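3.2 Clothes on the bed

In the homes we visited in Jukton, the bed was the most common place for folding clothes. Many families cover the mattress with a bamboo mat in the hot season and do not remove it before they start to fold. The mat is firm, so a thin shirt can be made flat on it with one movement. Thick knitted clothes are more difficult. They keep the folds from the pile, and the sleeves are hard to find.

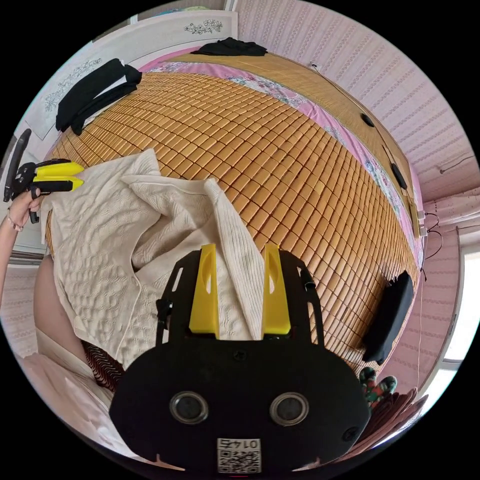
Figure 3. A cream-colored cable-knit garment on a bed covered with a bamboo tile mat. Two black garments lie near the top of the bed.

The knitted garment in Figure 3 is still bunched, and one part of it spreads over the left half of the bed. We count such a state as "open, not flat" in the scheme of Hwang and Sun. Of the 606 folding episodes in our study, 50 began in this state. Other clothes often stay on the same bed during the work, and we did not ask the families to move them. Episodes in which two pieces were folded together were left out of the analysis in Section 4.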